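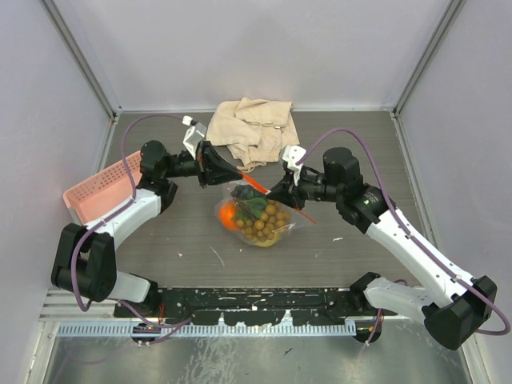 Figure 1. Two-arm cell with both grippers above a bag of produce. The cables are clipped along the arm links.

Good practice for a shared two-arm workspace
Project report, Module Handling and Safety
Authors: Khoa Đinh, Mirjam Baumgartner
Supervisor: Beat Eberhard
Submitted: 23/09/2022

1. Task

The cell had no written rules when we took over the project. Users passed on working habits by word of mouth, and these differed between groups. Our task was to write a short rule set for manual set-up, recorded runs and shutdown, and to test whether other students could follow it without help. Certification of the cell was outside the scope. The general principles of ISO 12100 (identify the hazard, estimate the risk, reduce it) were used as a guide for the order of work.

2. Hazards considered

The two arms share the middle of the table. Both grippers can be over the same object, as in Figure 1, so contact between the arms has to be treated as a normal case in planning. Further hazards are trapping of fingers between gripper and table, cables catching on objects, and items falling or leaking. Thin plastic bags were rated separately. They deform when gripped and their outline is hard to predict.

3. Rules

3.1 One person is named as operator for each run. Only the operator enables the arms.
3.2 Hands stay behind the front mounting rail while either arm is enabled. Objects are placed or moved with both arms disabled.
3.3 Cables are clipped to the links and must leave enough slack for the full joint range. Slack is checked by moving each arm by hand before the first run of the day.
3.4 Objects not needed for the task are kept at the sides or back of the table, outside the planned paths.
3.5 Food items are used in closed packaging where possible. The table is wiped after each session and loose debris removed.
3.6 Speed is limited to 40 per cent for any new task until 2 complete runs have been logged without contact between the arms.
3.7 Any contact is entered in the log, including contact without damage.

4. Trial

The rule sheet was given to two groups, led by Socorro Valderrama and Vinzenz Trummer. Together they logged 80 runs. Most deviations concerned rule 3.2: users reached in to straighten an object while an arm was still holding position. Rule 3.4 was read in different ways, as the first draft said only "keep the table tidy". The wording above is the revised version.

Rule 3.6 was criticised as slow. We kept it. The log does not contain enough new tasks to justify a higher limit.

5. Open points

The slack check in 3.3 depends on the user's judgement. A marked reference pose would be better. A rule for handover of long, thin objects between the grippers is missing, and the end that projects past the gripper is not covered by our path check. Both points are passed on to the November group, together with the log and the editable rule sheet.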